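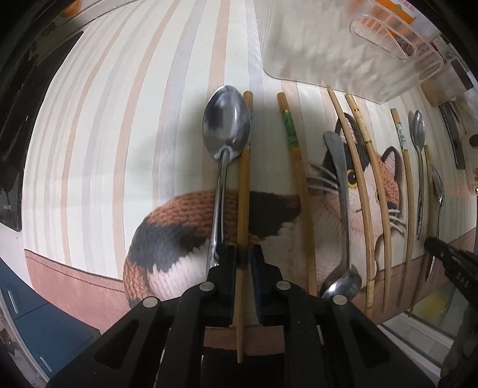

How do I get the curl out of a printed table mat so chopsticks stop rolling off it?

Lay it face down on a flat table overnight with a heavy book on each end, then flip it and leave it another hour before you set anything on it.

Ticket 2045 – Sarkovel table linens
Opened by: Mahtab Khosravi
Status: reopened, then closed

Mahtab Khosravi, 9:10 am
Cat mat, striped, pink border. Came rolled in a tube. Ends won't stay down. Put chopsticks and spoons across it for dinner and everything slides to the middle. Tried rolling it backwards, now it has a wave in it too. Please advise, have people over tonight

Ignacio Sepúlveda, 9:40 am
Hi Mahtab, sorry about that. Rolling backwards makes the wave, so no more of that pls. Face down, books on the ends. If you're short on time – iron on the lowest setting, from the back, dish towel in between. No steam. Keep off the border stitching, it puckers.

Mahtab Khosravi, 11:25 am
Ironed. Middle is flat. Left corner still lifts. Also the chopsticks still roll, the round ones. Square ones are ok

Ignacio Sepúlveda, 11:50 am
Corner: pull it gently on the diagonal while its still warm, then book. Round chopsticks will roll on any smooth mat, that's not a fault with yours. Lay them with the thick ends on a rest or a folded napkin. Spoons can go bowl down if they rock.

Mahtab Khosravi, 4:15 pm
Corner is down. Using napkins. Can close

Necati Kocabaş, 4:30 pm
Closed. Note for the next one: same complaint on 14 orders from the April batch, all shipped in the narrow tube. Asked the warehouse to send them flat from now on.

Mahtab Khosravi, 8:05 am
Reopening, sory. Soy sauce on one of the peach stripes. Cold water?

Ignacio Sepúlveda, 8:20 am
Cold water and a drop of dish soap, dab, dont rub. Dry it flat – not over a chair or the curl comes back.

Mahtab Khosravi, 1:35 pm
Faint but ok. Close it

Closed 1:40 pm, N.K.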